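2021-03-18

Cirnalano kit, day two on the bench. Writing this up while I still remember which complaints are real and which were just me being hungry.

So, for anyone who wasn't in yesterday: Amis sent us the handheld kit on a trial, and we have until June to say yes, no, or "yes but cheaper." The box has two handheld grippers in it, a charger, a bag of spare fingertip pads and a printed quick start that's mostly good. The pitch is that you record your demonstrations by hand, squeeze and lift and place like a person would, and the software turns those into something the arm can learn from. The arm stays ours. The kit only covers the collecting, plus a year of the Moges upload service, and I'll get to that because I have opinions.

Setup first. Took me most of the morning yesterday and maybe half an hour today, so the learning curve is there but it's short. The calibration wants you to open and close the jaws all the way a few times, then it beeps. If you go too fast it doesn't beep and doesn't tell you why either. Fengying figured this out before I did (she read page 2, I did not). I've written SLOW on a bit of tape and stuck it to the lid of the case.

The hand feel is really nice! I was ready to be grumpy about it after the Wesik unit we tried, which was like operating a pair of hedge clippers through a wall. The trigger on this one has a light pull at the start and firms up as the pads meet something, and after an hour my wrist was fine. After two hours it was less fine. Rungnapa has smaller hands and says the reach to the trigger is a stretch for her, so we should ask Amis whether the grip comes in another size or whether that back shell can be swapped. Put it on the question list.

Numbers so far, copied off the laptop before I forget:

- demos recorded, both days: 267
- thrown out by the software: 25
- longest run without a dropout: nearly 2 hours

I went through all of the thrown-out ones at lunch. Most of them deserved it. I'd bumped the table, or started the grab before the recording light came on, or in one case stopped to talk to Rungnapa with the thing half closed. A handful looked perfectly okay to me though, and the log only says "rejected: quality," which tells me nothing. I want to know what the threshold is and whether we can move it. Old me would have assumed the software knew best. Old me also lost a week on the Wesik trial.

Things we've been picking up: the foam blocks, the wood offcuts, a couple of mugs, the small parts bins, and since this afternoon the groceries. Fengying wanted groceries from the start and she was right, the blocks are too easy and they make any gripper look clever. With the blocks you can come in pretty sloppy and the pads still settle flat. Round stuff is where you start to learn something, especially round stuff with a slick wrapper on it.

Cans were the best part of today. The pads are flat, so on a cylinder you're relying on a narrow strip of contact each side, and I'd expected to hate it. My technique for now is to come in level, close gently, wait a beat, then lift. I also tried grabbing with one pad a little lower than the other, on purpose, because that's how people really do it when they're in a hurry, and I'd like that in the data.
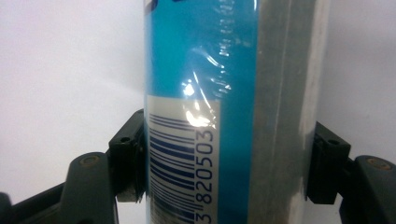 I'm less sure about shiny surfaces in general. Plastic film throws a lot of glare, and I don't know yet how much that matters once we train on it. Fengying's guess is that it's good to have some of it in there, mine is that we should do a batch with the blinds down and compare. We'll do both, it costs us an hour.

Okay, the upload service. Each session goes up to Moges as one big lump, and if the connection hiccups it starts over from zero. Yesterday's session went up three times – well, two and a bit, then I gave up and left it running when I went home. It was there this morning, session 3541, all present. So it works, but I wouldn't want to be doing this from anywhere with bad internet. There's supposedly a local export. I found the menu item and it's grayed out on the trial license. Annoying! Rungnapa is writing to Amis about it tonight, along with the grip size and the threshold thing.

Where I'm at, if somebody made me vote right now: I'd take the hardware tomorrow and I'd argue about the subscription. The fingers come apart with an ordinary driver and go back together the same way, and I like that a lot. I'd want one more set of spare pads in the quote too.

For next time:

- blinds-down batch, same cans, same order
- soft packets (rice, the coffee bags if there are any left)
- Rungnapa to do a full session so it isn't all my hands in the data
- find out what the second beep means
- charge BOTH grippers overnight, I only did one

Case is on the shelf over the drill press. Charger is in my drawer, take it if you need it but put it back.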